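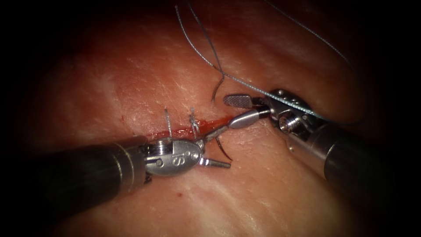
Search notebook Go

2020-09-16
Closure practice, bench 2

Best session since March, easily. I want to get this down while it's fresh, so apologies for the order.

Tissue was from the new Hinojosa delivery (batch 2168) and I love it. The last batch kept tearing at the bite, so you never learned whether your tension was off or the tissue was giving up on you. With this one you can feel your way through a whole closure and the holes stay holes. Yatziri said the same after her first row. She wants us to order it again before they change something!

Thawed overnight in the fridge, out on the bench while I set up, misted with saline before the first cut. I misted again between closures, more than I used to. When the surface dries out it gets leathery and the needle tip skates before it bites, and then you push, and then you've gone in at a slant. A bit too much glare off the surface right after misting, so wait a minute or dab the shine off with gauze.

Cuts: kept them short and straight, one stroke, fresh blade each time. Going over a cut twice leaves a ragged lip that won't meet the other side properly. I threw out one for this reason and should have thrown out a second, which I closed anyway and it looked terrible.

Stitches: simple interrupted all day. Tried both ways of ordering them. Working from one end to the other is quicker and the spacing comes out fairly even, but on the longer cuts I ended up with a little pucker at the far end where one side had crept ahead of the other. Starting in the middle and halving the gap each time gets rid of the pucker. It feels slower, though Yatziri timed a few and the difference was small enough that I'll stop complaining about it.

The thing I'm most excited about is edges. I've been reading that a slight outward roll is what you want and I'd been getting it by luck. Today I got it on purpose, several times in a row! What worked was coming in with the needle tip square to the surface (it feels like leaning too far back) and taking a touch more tissue deep than at the top. Then let the curve of the needle do the travel. If I try to drag it through flat, the edges dive inward, every time.

Needle grip. I still grab too near the tip when I'm in a hurry. Moving back toward the swage end gives more arc to work with, but too far back and the needle wobbles or bends. Past the halfway point and a bit more is where I settled. I bent two on the Kimton pack and none on the Drodley, same hands, same tissue. Can't say that means much from one day but I've put the Drodley ones in the top drawer.

Tension: Yatziri's note, which I'm copying because it helped. "Close the gap, then stop." I had been closing the gap and then giving it one more tug to be safe, and you get a white, pinched line under the thread. She cut one of mine out to show me the groove it had left. Convincing.

Full closures today: 8 between us. Rejected one (the ragged cut above, plus it got dropped). I ran through more than 20 single bites on a scrap piece first as a warm-up and I think that was worth the time, my first real closure was much closer to my last one than usual.

Not good yet:
- picking the needle back up on the far side. I fish for it. Need to leave more of the tip showing before I let go.
- thread tails all over the place. Trim as you go.
- far end of the cut, last stitch always a bit too close to the corner.

Lost a good chunk of the afternoon looking for the Trorkedden tray with the small forceps in it. It was in the sink. Please, whoever is last out, trays go back on the rack and the tissue goes in the yellow bin, lid shut. The room smelled this morning.

Next time: same tissue, same needles, all cuts started from the middle, and Yatziri wants to try a running stitch on the last couple. I've never managed one I liked so I'm looking forward to that. Also want to try a curved cut if there's enough left of the batch. Three pieces in the freezer, bottom shelf, labeled with a Y. Don't use them for knot practice, use the old ones.

Recent entries
Knots that slip and knots that don't
Thread drawer sorted, finally
Thawing tissue: fridge or bench?
Blade handling, reminder
Saline: how we mix it

Get new notebook entries by email. Enter your address to subscribe.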